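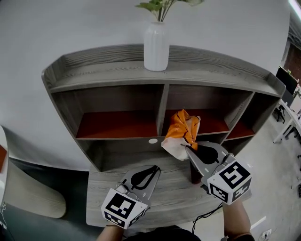 Shelving unit

A shelving unit is a piece of storage furniture made up of horizontal boards held at fixed or adjustable heights by uprights, panels or a frame. It may stand on the floor, hang from a wall or be built into a recess. Units with vertical dividers as well as shelves are often called cube units or cubby units, and each enclosed space in them is called a compartment, bay or cubby. Shelving units are used in homes, offices, shops, schools and stores.

The term is usually kept for furniture without doors. A unit whose front is closed by doors is normally described as a cupboard or cabinet, though many ranges allow doors and drawers to be fitted to the same carcass.

Terms

The main body of a boxed shelving unit is the carcass. It consists of two end panels (also called sides or gables), a top, a bottom and one or more fixed shelves. A vertical panel inside the carcass is a divider or partition. The strip that closes the gap between the lowest shelf and the floor is the plinth. A raised strip along the rear of the top, which keeps objects from falling behind the unit, is known as an upstand, gallery or back lip according to the trade and the region. The thin sheet across the rear is the back panel.

The distance between two uprights is the span. The vertical distance between two shelves is the pitch or, in office catalogues, the clear height. Where shelves are sized for filing, the clear height is given in terms of the binder it will take.

Materials

Solid timber was the usual material for household shelves until board products became cheap. It is stiff for its weight and can be repaired, but moves across the grain as the moisture in the air changes. Wide solid shelves are therefore fixed in a way that lets them expand, either in a housing glued only at the front or on slotted brackets.

Chipboard is the most common core in flat-pack units. It is made from wood particles bonded with resin and is nearly always faced, either with a printed paper foil, with melamine or with veneer. The printed face may copy a wood grain in a colour that does not occur in timber, grey being a frequent choice in offices. Medium-density fibreboard has a finer core and takes paint well, but is heavier. Plywood holds screws better near its edges than either and is stiffer along the grain of its outer plies.

Steel is used for stores, archives and workshops. The shelves are folded from sheet, with a return along each edge that supplies most of the stiffness. Wire shelves are used where air must pass through, as in food stores and drying rooms.

Back panels are commonly of hardboard or thin fibreboard. They may match the carcass or be finished in a contrasting colour, which makes the compartments easier to tell apart from a distance and hides marks left by the items stored.

Construction

Boxed units are joined by dowels, cam fittings, screws or a mixture of these. The cam fitting, in which a disc set into one panel turns to draw in the head of a bolt set into the other, allows a unit to be assembled with a screwdriver and taken apart again. Repeated assembly wears the hole in a chipboard panel, and the joint loosens.

The joints alone give little resistance to sideways movement. In most designs this is provided by the back panel, which acts as a brace when it is fixed on all four sides. A unit with its back left off, or with the back pushed loosely into grooves, will lean out of square under load. Open-backed units need deeper shelves, stiffer joints or diagonal bracing. Dividers between fixed shelves add some stiffness in the same direction. 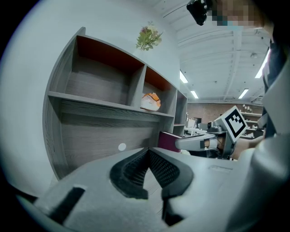

Adjustable shelves rest on pegs set in rows of holes, or on clips in a slotted metal strip. The holes are generally drilled at a regular spacing so that shelves can be moved without measuring. At least one shelf in a tall unit is fixed, normally near the middle of its height, to stop the end panels bowing outwards.

Round holes are also cut in panels to let cables pass. They are finished with a plastic ring or cap, sometimes in a different colour from the panel.

Load and deflection

A shelf supported at both ends behaves as a simple beam. For an evenly spread load of a given weight per unit length, the deflection at mid-span rises with the fourth power of the span, so a shelf twice as long sags sixteen times as far. It falls with the cube of the thickness. Shortening the span is thus the most effective way to reduce sag, and the addition of a single central divider will often do more than a change of board.

Board products also creep. A chipboard shelf carrying a constant load continues to sag for months after loading, and does not fully recover when the load is taken off. Turning the shelf over at intervals evens out the bend but does not restore the stiffness of the board.

Published load ratings normally assume that the weight is spread evenly. In the Rellura office range, the stated figure applies to a shelf with a span of 500 mm and is reduced for wider bays. The Trimura system gives separate figures for fixed and adjustable shelves, the fixed ones being rated higher.

Stability

A tall, shallow unit can tip forward if it is climbed on, if heavy items are placed high up, or if the floor slopes towards the room. Carpet gripper strips along a skirting board are a common cause of forward lean, as they lift the rear edge. Fixing to the wall is recommended for tall units by most makers and is expected wherever children are present. The bracket should be screwed into solid masonry or a stud. Plasterboard fixings are suitable only where their rating has been checked.

Low units used as room dividers are treated separately. They cannot be fixed to a wall and rely on depth and weight, or on being bolted to a second unit back to back.

Use in offices

Open units replaced many filing cabinets as the volume of paper records fell. They are now used for shared supplies, post, bags and display, and the top surface of a low unit often holds plants or a printer. A survey of furniture at the Carroll business park, completed on 23 January 2021, listed 3,105 separate items of storage furniture, of which open shelving formed the largest group. Lockers were second.

Planning guides such as the Clakesum handbook advise placing the heaviest goods in the lowest compartments and leaving a clear passage in front of the unit wide enough for two people to pass.

Care

Melamine and foil faces are wiped with a damp cloth. Standing water should be kept away from cut edges and screw holes, where the core can swell, and plant pots are best set on a saucer. Swollen chipboard cannot be pressed back to its original thickness and the panel has to be replaced.

See also

Bookcase
Cabinet
Flat-pack furniture
Mobile shelving
Pallet racking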